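Drying small things without a dryer

The dryer in our building in Endiswood has been out since Thursday, and the repair shop in Futmont can't get to it until next week. I've been hanging everything up, and the small stuff takes the most time. A shirt is one hanger and you're done. Socks are another matter.

For a while I laid them over the back of a chair. They slid off, or dried stiff on one side and damp on the other. Then I bought a clip hanger from Grusness, the plastic kind with little clothespins along the bottom bar. I got 2 so I could fill one while the other was drying.

I clip each sock near the cuff. If I clip the toe, the cuff stays wet half the day. Thick ones go at the ends of the bar where the air gets to them. I try to balance the weight too, or the whole thing tips and everything slides into a bunch.

Knits don't go on the clips at all. I roll them in a towel, press the water out, and lay them on a table with the sleeves pulled straight. The ribbing at the cuffs is always the last part to dry, so I flip the piece over before bed.
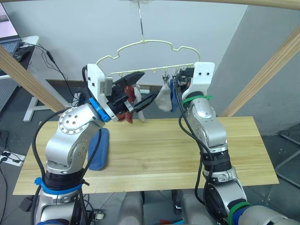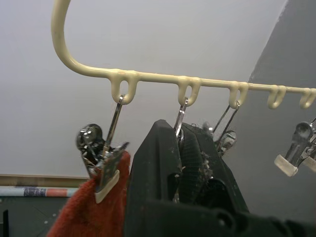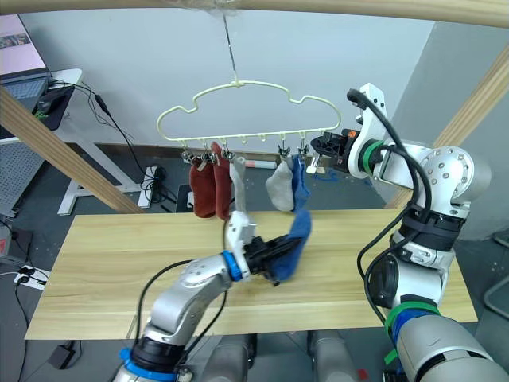
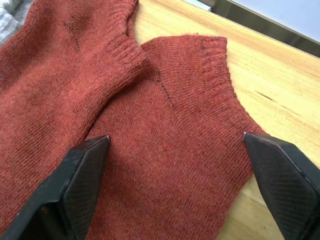

Clip hanger in the first three, red knit on the table in the last.

The wire hook needs something solid over it. Mine went on the shower rod first, but it kept sliding to the low end. A beam or a fixed rail is better.

The clips pinch a small mark into thin cotton. It comes out after wearing them for an hour. I did lose one clip spring behind the radiator and replaced it with a plain clothespin from a Cao bag I had in the drawer.

Next load is towels, and I haven't worked out where those are going yet.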